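3.2 Collection procedure

All demonstrations were recorded with a pair of hand-held grippers and no robot present. The operator holds one gripper in each hand and works standing at a white table. Each gripper carries a cube printed with fiducial patterns, from which its pose is recovered in the head view. A second stream comes from a camera on the gripper itself, which sees the two fingers and whatever lies between or beyond them. We refer to these as the head view and the tool view.

The site, Ridmont, is a shared workspace, and we made no effort to screen off the table or clear people from the background. Earlier sets recorded at Kasten in February used a plain backdrop, and policies trained on them did poorly once the backdrop was removed. Stools, chairs, shelving and foot traffic were therefore left as they were.

Each operator completed 7 short practice runs before recording began. The Ridmont set holds 2,000 episodes after filtering, drawn from roughly 3,000 attempts. Attempts were dropped when the cube on either gripper was lost from the head view for too long, or when the two streams could not be aligned.
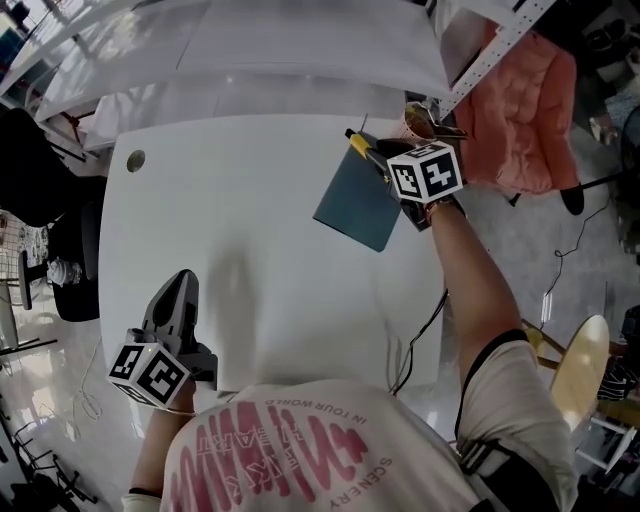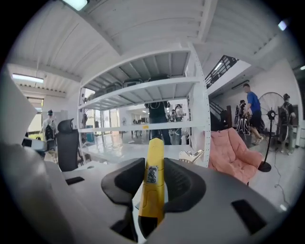
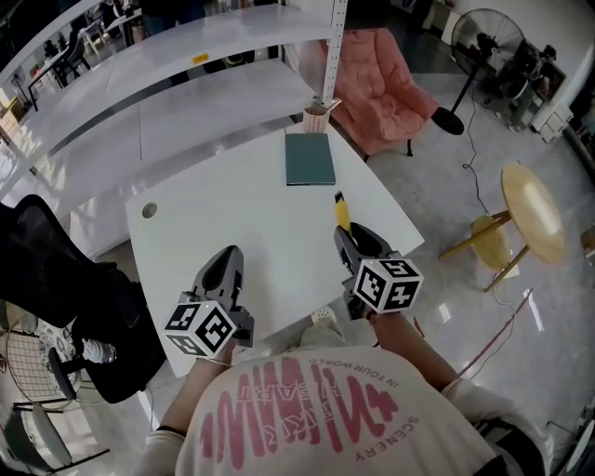
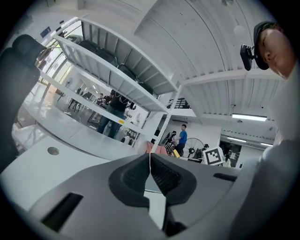 Figure 6. Head views (first and third) and tool views (second and fourth) from the Ridmont set. A yellow object is between the fingers in the second view.

3.3 Alignment of the two views

The head and tool cameras run on separate clocks. We align them in two passes. The first uses the recorded start times and brings the streams to within a few frames of each other. The second compares the motion of the cube in the head view with the motion estimated from the tool view, and shifts one stream until the two curves agree. Heledd Pumphrey checked a random sample of the aligned episodes by hand and found the remaining error too small to see at normal playback speed.

Tool views are harder to work with when the gripper is tilted well upward. The ceiling and its light fixtures then take up a good share of the picture, and the exposure changes as the gripper turns. We tried masking the upper part of the view, but this also removed shelving that the tracker relied on – the Pladetti tracker in particular lost its position soon after the mask was applied. The final version uses the full view with a fixed exposure.

Only the fingers and the front of the housing stay in the same place throughout an episode. Following the Datow baseline, we keep them visible to the policy, as the gap between the fingers is a useful cue for grasp width.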